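Ticket 800 – Tisch knarzt, Wandplatte brummt
Standort: Plutside, Raum 7
Gemeldet von: Niall Dunbar
Status: in Beobachtung (wie fast alles hier)

Meldung
Der weiße Tisch knarzt, sobald man sich aufstützt. Außerdem brummt die graue Wand dahinter, wenn die Lüftung anspringt. Bitte eines von beidem abstellen, beides zusammen wäre vermutlich zu viel verlangt.

8:15
Tisch geprüft. Knarzt. Die Wand brummt nicht, weil jemand zugehört hat.

9:40
Schrauben am Untergestell nachgezogen, eine davon drehte leer durch. Ersatz von Ševčík liegt im Schrank, allerdings 5 mm zu lang. Mit Unterlegscheiben passend gemacht. Knarzen weg, dafür kippelt der Tisch.

10:20
Stellfuß hinten links nachgestellt. Kippelt nicht mehr. Knarzt wieder, aber leiser — Herr Dunbar spricht von einem Fortschritt, ich notiere das mal so.

11:05
Lüftung auf Stufe drei gestellt, und siehe da, die Wand brummt. Hand auf die Platte neben der Fuge gelegt: Ruhe. Hand weg: Brummen. Als Dauerlösung leider personalintensiv.

13:30
Filzstreifen von Uner hinter die Tischkante geklebt, Tisch wieder an die alte Stelle gerückt. Höhe der Platte 71 cm, wie im Raumblatt verlangt.

Tisch und Wand:
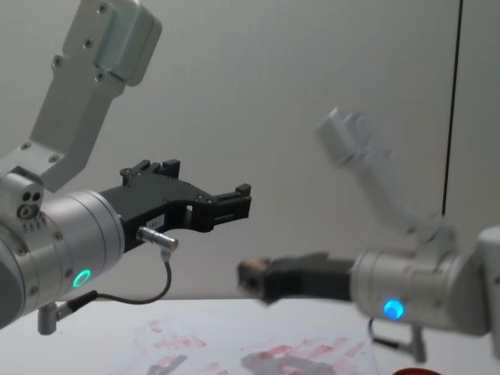
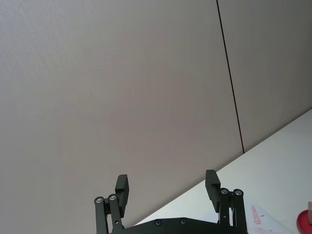

14:10
Brummen bei Stufe drei kaum noch zu hören, bei Stufe vier unverändert. Stufe vier benutzt laut Herrn Dunbar niemand außer ihm.

Offen
Halteklammern für die Wandplatten bei Joltgate angefragt. Lieferung im März, ohne Angabe, in welchem. Bis dahin bitte nicht auf der Tischkante sitzen und Stufe vier meiden. Das Ticket bleibt offen, der Schrank mit den zu langen Schrauben übrigens auch, da klemmt das Schloss. Dafür bitte ein eigenes Ticket.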